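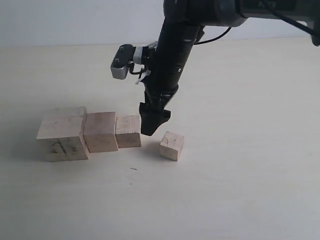 My daughter turns two soon and I've been trying to sort out a first set of building blocks without spending a fortune. The shop in town only does big mixed tubs and I don't like most of what is in them. What I'm after is light-coloured wooden blocks like the four on the table up top, no paint, no letters on them. The Lillberg set of 60 looks close, but the reviews argue over whether the edges are sharp. Has anyone had it a year or more? Or should I buy timber and cut my own? I have a mitre saw and a sander, and not much spare time.

canan_y

Posted in: Home & Family > Toys and Play > Wooden toys

Reply from hkarabulut
We've had the Lillberg ones since my eldest was small. The edges are fine. They are slightly rounded, enough that you can step on one and carry on with your day. The 60 set comes in a cotton bag which split at the seam in the first winter, so we keep them in a bread bin now. Beech, I think, but I'd have to find the leaflet.

Reply from mekdes_g
I'd make them. Get planed beech, cut it to length, sand every edge, then leave them bare or give them a coat of food-safe oil. I did 100 in November over two weekends. The cutting took a morning and the sanding took the rest. If you use a mitre saw, clamp a stop block to the fence and don't try to cut the last bit of each length. It's too short to hold safely.

Reply from orhun_s
Disagree with making your own unless you already have the timber lying around. Beech in small quantities costs more than the finished set by the time you've bought sanding discs as well. Pine is cheap but it dents and you get splinters along the grain. I made 17 in pine for my nephew and threw most of them on the fire.

Reply from mekdes_g
Pine is the problem there. I paid very little for beech offcuts from a staircase firm. Ring round and ask, they often have a box of them by the door.

Reply from knwosu
Whichever way you go, check the sizes. The thing that makes a set good to build with is that two small ones match the length of one big one. We had a Grodolia set where they were all a few millimetres out and nothing would bridge. My son gave up on it and used the blocks as food for his lorry.

Reply from hkarabulut
Second that. Lillberg gets the sizes right, or did when we bought ours.

Reply from orhun_s
Two is a bit early for bridging. Mine only wanted to knock things over at that age. I'd buy fewer and bigger.

Reply from canan_y
Thanks all. I rang a joinery place this morning and they have ash offcuts but no beech. Is ash all right?

Reply from mekdes_g
Ash is fine. It's hard and it's pale. The grain is more open so sand it well, 120 grit then 180, and wipe the dust off before you oil.

Reply from knwosu
Ash is good. Keep the ends square.

Shares: 17

Comments (3)

Warnov_dad
Used mineral oil on ours and it needed doing again every few months. Bare is less work.

tilly84
Do not wash them in the sink. A damp cloth and then leave them out on a towel.

Işık
Does anyone sell just the long ones? We have plenty of cubes.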